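Fixing a Grasp That Slips: When the Collision Shape Doesn't Match the Mesh

I love this bug, and I lost most of July to it, so let me save you the trouble!
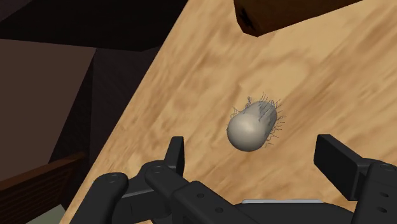
We were running pick trials in Vemside, our simulator, and one object kept ruining the numbers. Out of 192 attempts the arm dropped it 56 times. Every drop went the same way: the fingers closed, the object shot forward like a wet bar of soap, and the planner happily reported a good grasp. My first guess was friction. I turned it up, then up again, and got exactly the same result with a bit more jitter.

Deepak Bajpai finally told me to stop touching friction and turn on the collision overlay. Do that first.

Step 1. Show the collision shapes
Open the Kashyap viewer, load the failing episode and switch the display from visual to collision. Step forward slowly until the first contact. If the pads stop before they reach the surface you normally see, you have my problem.

Step 2. Look for thin parts
Bristles, wires, handles, loose straps – anything skinny that sticks out is a suspect. The importer wraps the whole mesh in one convex hull, so a few stray strands can swell a small object into a lopsided balloon. The pads then squeeze a sloped face that isn't drawn anywhere.

Step 3. Split the mesh
Separate the solid body from the thin parts and save them as two meshes. Give the body its own hull. Leave the thin parts as visual only, unless your task really needs contact with them.

Step 4. Recompute mass and inertia
I forgot this one. The old values came from the balloon, and the object rolled in a very silly way until I rebuilt them from the body mesh.

Step 5. Put friction back
Undo whatever you changed while guessing. Keep a copy of the original config for this!

Step 6. Rerun with the same seeds
Use the seeds from the failed episodes. I ran 30 of them and got 2 drops, both from bad approach angles, so those went on the Brasley planner's list.

If you plan to move to hardware, check the grasp force too. Mine had crept up during all that tuning, and Feker's safety limit would have tripped on the first close.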